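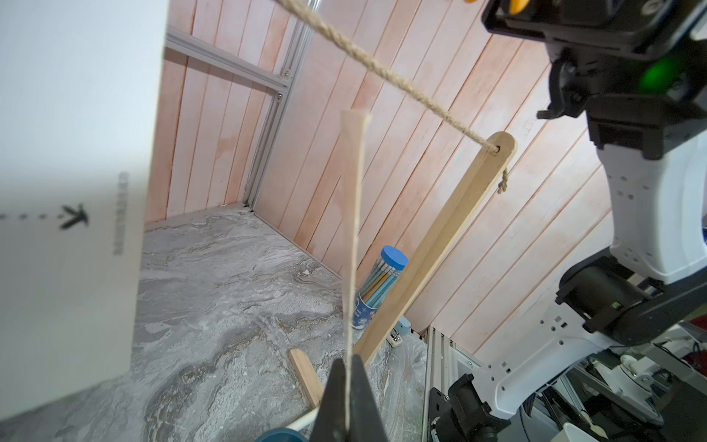
1. Background to the project

Grarden is a two-player party game set in a walled back garden on a windy afternoon. Each player runs a household and tries to get the week's washing in before the rain while making life difficult for the neighbour. It was made for the second-year group module by Siobhán Mac Mathúna (design and this report), Tarek Karam (programming), Haziq Manurung (art and animation) and Tadhg Quinlan (sound and testing). Our supervisor was Santeri Nieminen.

The module brief asked for a playable demo with at least one complete mode, running on the lab machines with two controllers. We were free to choose the engine and the genre. Three of us had worked on a racing game the year before and did not want to do another one. Tadhg suggested something for the sofa, where both people look at the same screen and matches are short enough that the loser asks for another go.

2. What we planned

The first design document listed three gardens, four characters, a story mode and an online mode. Santeri told us at the first review that this was too much, and he was right. By the second review the plan was down to one garden, two characters and a single versus mode. The story survived as two lines of text on the loading screen. Online play was dropped completely — none of us had done network code and the marking scheme gave nothing extra for it.

A match lasts three minutes. Players run, jump, grab and throw. Grabbing an item from your own line scores one point when it reaches your basket. Grabbing from the other line scores two, but you move slower while you carry it. At the one-minute mark the wind picks up and loose items begin to blow across the fence. 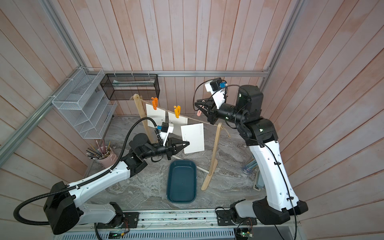

Those wind changes were the part of the design we argued over longest. Haziq wanted the wind to be random so that no two matches played the same. Tarek wanted it fixed so that he could find bugs. In the end the direction is random and the timing is fixed, and the game prints the direction to a log file at the start of every match. This made testing much easier, and players did not seem to notice that the gusts always came at the same moments.

3. Programming

Tarek wrote the movement code from scratch because the controller supplied with the engine felt heavy. The game runs at 60 frames per second on the lab machines. It falls below that on Siobhán's laptop when both lines are full, and we did not fix this before hand-in.

Input delay was a problem for most of the spring. A grab was only registered at the end of its animation, so players pressed the button twice and dropped what they had just picked up. We moved the check to frame 6 of the animation and added a short period in which a second press is ignored. Complaints about dropped items stopped after that.

Collision between the two players is simple. They are treated as capsules and push each other apart. There was a shove move in an early build, but it made every match a shoving match and we took it out.
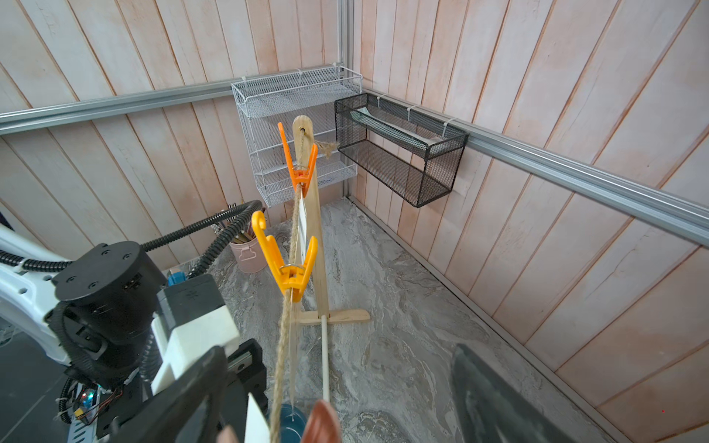 The ropes took more work than both characters put together. Each one is a chain of short segments with a spring between every pair, and the first version stretched like elastic whenever a player jumped on it. Haziq wanted it to look like real twisted jute, running down at a slant from a hole near the top of a wooden post, with the frayed end left dangling on the other side. The fraying is a flat texture and does not move. Orange and yellow-orange clips went on the rope as separate objects, so they slide a little when the wind changes, and anything pinched between them swings along with the line. Tarek capped the number of segments and turned off collision between neighbouring ones, which cured the stretching. A rope can still pass through a character's arm if the player stands directly beneath the post.

4. Art and sound

Haziq kept to flat colours and thick outlines, partly for the style and partly for the time it saved. The background is painted in three layers that move at different speeds. Both characters share one skeleton and one set of animations, with different heads and clothes. We would have liked a separate victory dance for each.

Tadhg recorded most of the sound effects himself in the kitchen at Ó Conaill, the hall of residence where he lives. The cloth noises are a tea towel close to the microphone. The music is one loop that speeds up in the final minute — this was a late idea and got more comments in testing than anything else we did.
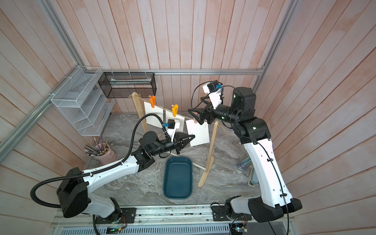 He also set the volume levels, which had to be done twice. The first mix was made on headphones and the effects could hardly be heard through the speakers in the lab. The second mix was checked in the room where the demo would be shown.

5. Testing

We held two test sessions. The first was with other students on the course and the second was at the Casondale games evening in June, where around 20 people played. Most of them had never seen the game before. They were given the controllers and no instructions apart from the button prompts on screen.

The main findings were that new players did not understand the two-point rule, that the timer was too small, and that people holding the second controller often lost track of which character was theirs. We made the timer larger and put a coloured arrow over each character for the first few seconds. The two-point rule now has a sound of its own and a number that pops up over the basket. We did not have time to test these changes with new people.

Zustness, the student games society, has asked to put the demo on the machine in its common room. Before it goes there we need to add a way to restart without a keyboard and fix the crash that occurs when a controller is unplugged on the results screen. Tarek has the crash in hand. The restart menu is with Siobhán.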